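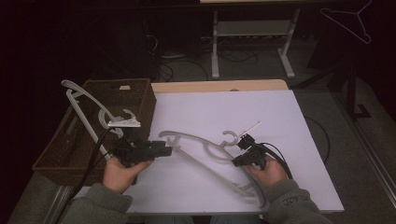 EVERYDAY THINGS / Look Twice

Is a clothes hanger really the best shape for the job?

People will tell you that a clothes hanger is a perfect invention. It is cheap, it is light, and almost every home has a closet full of them. But when somebody calls a thing perfect, it is a good idea to pick it up and check.

So let's check. Start with a plain plastic hanger, like the beige one lying on the white tabletop. It has two main parts: a long curved bar and a hook. Grown-ups usually say the bar is "shaped like your shoulders." Is it? Stand in front of a mirror and hold one up behind your neck. Your shoulders probably don't end where the hanger ends. On a small kid, the ends of a grown-up hanger may stick out past the arms. That is why a child's sweater on a big hanger can come out of the closet with two funny bumps, one on each sleeve. Some people call them shoulder horns.

The curve does do something useful, though. A shirt gets pulled down by its own weight. If you hung it from one single nail, all of that pull would land on one spot, and the cloth there would stretch. A long bar spreads the pull along the top of the shirt. You can try it with an old T-shirt that no one minds about. Hang it from a doorknob by the collar overnight, then hang it on a hanger the next night, and compare.

What about the hook?

The hook is open on one side. It has to be, or you could never get it over the rod. An open hook also means the hanger can hop off again if you yank at the shirt. Hooks catch on each other, too. Put a pile of hangers in a box, grab one, and see how many come along for the ride.

Reinhold Engelhardt runs the Trorkinier, a secondhand clothes shop in Osiddale, and he has strong opinions about this. He once bought 40 hangers that the package called "tangle-free."

"I put them in a bin and I shook the bin," he told us. "They tangled."

He sent us the package. It really does say tangle-free, in big green letters. It doesn't say who tested it, or how. Those are two good questions to ask about any package.

Does it matter what a hanger is made of?

Thin wire hangers take up very little room, and a closet can hold plenty of them. They also bend. A heavy coat can make a wire hanger droop, and then the coat slides to the low side. Plastic is usually thicker, so it has a rounder edge for the cloth to sit on. But plastic can snap, and a snapped plastic hanger is hard to fix. Many towns won't take them in the recycling bin either, even if the plastic has a little triangle printed on it. The triangle tells you what kind of plastic it is. It does not promise that anyone will recycle it. Ask in your own town before you believe it.

Wooden hangers are strong and heavy. Some sellers say that cedar ones keep moths away. The smell may bother a few moths when the wood is fresh, but it fades, and we would not trust a good wool sweater to it.

Where do the spare ones go?

You can lean a hanger against a wicker basket, as somebody has done with the light gray one, and it will stay up for as long as everyone leaves the basket alone. A basket with an open top looks like a handy place for spares. Remember Mr. Engelhardt's bin, though. Hangers tossed in any which way will lock together. It works better if all the hooks point the same direction.

Try it yourself

You need 9 hangers of the same kind, a box or basket, and a helper with a watch.

First, drop the hangers in without looking. Have your helper time you while you take them out one by one.

Next, put them back with every hook facing the same way, and time it again.

Do the whole thing more than once. One try could just be luck. When our reader Malte Pfeiffer did it, his neat pile was slower the first time, and he was quite pleased to prove us wrong. Then he did it seven times, and the neat pile won five. Write and tell us what you get, even if the messy pile wins.

Page last checked 2018-10-30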